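**Ticket 232: arm stops mid-cycle, open day cell, Kestham**

Raised by: Ratree Thongsuk
Priority: 2

Arm halted twice during the December visitor demo. Controller log shows a wait timeout at 3,000 ms on the bin-clear signal. No collision flag.

- Restarted the Pastow controller. Fault came back on the next run.
- Raised settle time to 700 ms. No stop since.

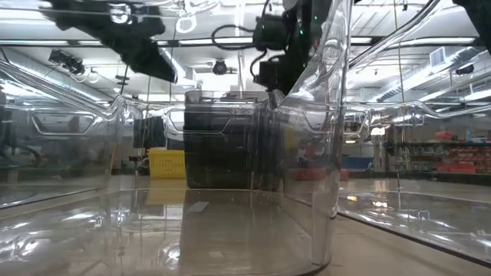
*Arm over the dark bin, clear bins in front. Two green lights on the arm.*

N. Nieminen to check the signal cable before the afternoon group. Leave ticket open.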